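Ticket 159: TV remote not responding
Opened by: Treasa Tierney
Status: open, waiting on parts

Treasa, 9:25 am
The TV in the Zirwood lounge ignores the white remote. Power and volume both dead, even from two feet away. The buttons on the set itself work great, so I'm pretty sure the TV is fine. Remote is on the pink plate on the wooden table. 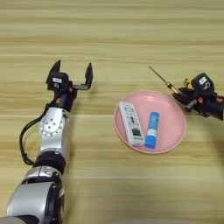
White remote on the pink plate, lounge table

Jaanus Raudsepp, 10:40 am
Love a good remote mystery! Try this first: batteries out, hold the power button down for 25 seconds, batteries back in. Then point it at your phone camera and press any button. A flicker on the phone screen means it's sending.

Treasa, 11:05 am
Did the reset. No flicker at all, and I tried 5 different buttons.

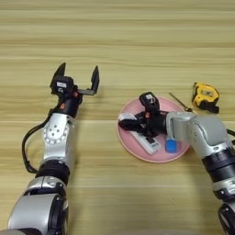

I also swapped in batteries from the wall clock. Still nothing, and the clock ran fine on them, so they're good.

Jaanus, 11:20 am
Super helpful, thank you! That points at the remote. I've asked Amna Mughal for a spare from the Dzene office. Please keep the old one, I'd love to open it up and clean the contacts.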